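Sat 22 April

Up at seven and straight into the cupboard in the back room. I had said I would do it at Christmas and then again at half-term. It rained until lunch so there was no garden to go to instead.

The cupboard is deeper than it looks. The front row is all things we use, so the iron, the spare bulbs, the shoe polish, and behind that is whatever was put down there when we moved from Cutismont Road and hasn't been looked at. I took everything out onto the landing first. This made it difficult to get to the bathroom and there were complaints.

Found: the missing half of the cheese grater. A bag of curtain hooks, though we have no curtains that take hooks. The instructions for the old boiler. My brown scarf, which I had accused Munshi of leaving on the bus. I have apologised. A tin of gloss paint with a skin on it like leather. The good scissors. Letters from the school about a trip to Hallau that the girls went on when Leena was in Year 9, with the list of what to pack, and she had ticked off every item except waterproofs. I remember the phone call about the waterproofs.

I kept the letters and the scissors and the scarf. The paint has to go to the tip and can't go in the ordinary bin, so it is by the front door with a note on it.

The main job was what to put things in. Up to now it has been shoe boxes, and the shoe boxes have given up. One had gone soft at the bottom and the whole lot of batteries came out through it when I lifted it. Munshi is in favour of drawers. I am against drawers as they fill up with string. We had this out in October when we did the kitchen and I think I won, but the result was that we bought nothing.

So on Thursday I went to Dornotov's after work and got clear plastic boxes with dark grey lids. I would rather have had clear lids too, but they only do the grey, and you can see the contents from the side well enough. The lid has a shiny panel on top with a raised rim round it, and a cut-out at the front that you get your fingers into. I was doubtful about the cut-out and thought it would let dust in. Munshi said that the dust had been getting into the shoe boxes for years and none of us had died.

The shiny panel shows every fingerprint. I wiped the first one and then left the others alone.

Labels next. I did them on masking tape with the black marker and put them on the short end. BATTERIES AND BULBS. SEWING. SHOES (CLEANING). PLASTERS ETC. Then there was a disagreement about the fuses. I say they belong with bulbs, Munshi says they belong with the screwdrivers, since you never change a fuse without a screwdriver. I pointed out that you can't change a bulb without a bulb. This was not thought to be an answer. Fuses are with the screwdrivers.

The batteries took most of an hour. I have a little tester that came free with something and went through them all at the kitchen table. Most were flat. Why we have been keeping flat batteries in the same box as full ones I don't know, but it explains the torch. The flat ones are in a carrier bag for the supermarket, where they have the collection tube near the trolleys.

Aurel Ghiță came up from downstairs at eleven to ask about the bins, saw the landing and stayed to help. He is good at this sort of thing as he doesn't care about any of it. He would hold something up and I would have to say keep or go, and if I took too long he put it in the go pile. I lost a fondue set that way and got it back out again once he had left. We have used it twice. Still, it was a wedding present.

He also took the curtain hooks, for some purpose to do with tomatoes.

Lunch was soup and the end of the loaf. Munshi rang his sister and was on the phone until nearly two, so I did the shelves by myself. Took the lining paper off, which was yellow and had gone brittle at the edges. Underneath, someone had written 2114 in pencil on the wood, and underlined it. It is not our house number or any number of ours. I washed the shelves down twice and left the pencil where it was.

Let them dry with the door open and the little heater on. I don't think I put lining paper back. It never stays flat and you can wipe the bare wood just as well. Might paint them white in the summer if I'm still in the mood, and if I can bring myself to open another tin of gloss.

Sewing was harder than batteries. My mother's button tin is in there and I didn't want to tip it out, so the tin went into the box as it was, with the threads round it. The threads I did sort. There were ones with a yard left on them in colours nobody here has worn since the girls were small. Kept the black, white, navy, grey and a good red. The zip collection has gone. The pinking shears have a chip in them, but they still cut, so they stayed.

Plasters etc. was mainly etc. Cough mixture out of date, eye drops well out of date, a finger bandage still in its paper. The medicines are in a bag for the chemist on Monday. I have written down plasters and antiseptic cream on the shopping list as there was only one plaster left and it was the size for a heel.

The receipt from Dornotov's says £47, which I had not added up in the shop. Munshi saw it on the worktop and said nothing, then said it was a lot for boxes. I said they would last. He said so would drawers.

By four it had stopped raining and the landing was nearly clear. I put the iron back at the front, and the heavier things low down. The top shelf is for Christmas, which now fits up there properly once you take out the lights that don't work. Those went too, though I tried the plug both ways first.

Still to do: the tip, the chemist, the battery bag, and the box of cables, which I have not opened. Munshi says every one of them is for something. I've told him he can have next Saturday to say what. I may need one more box for those and I will get the same kind, so that the lids match. 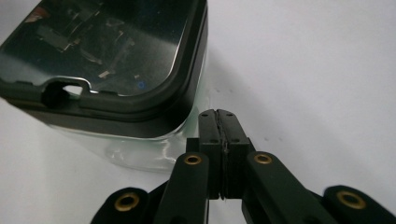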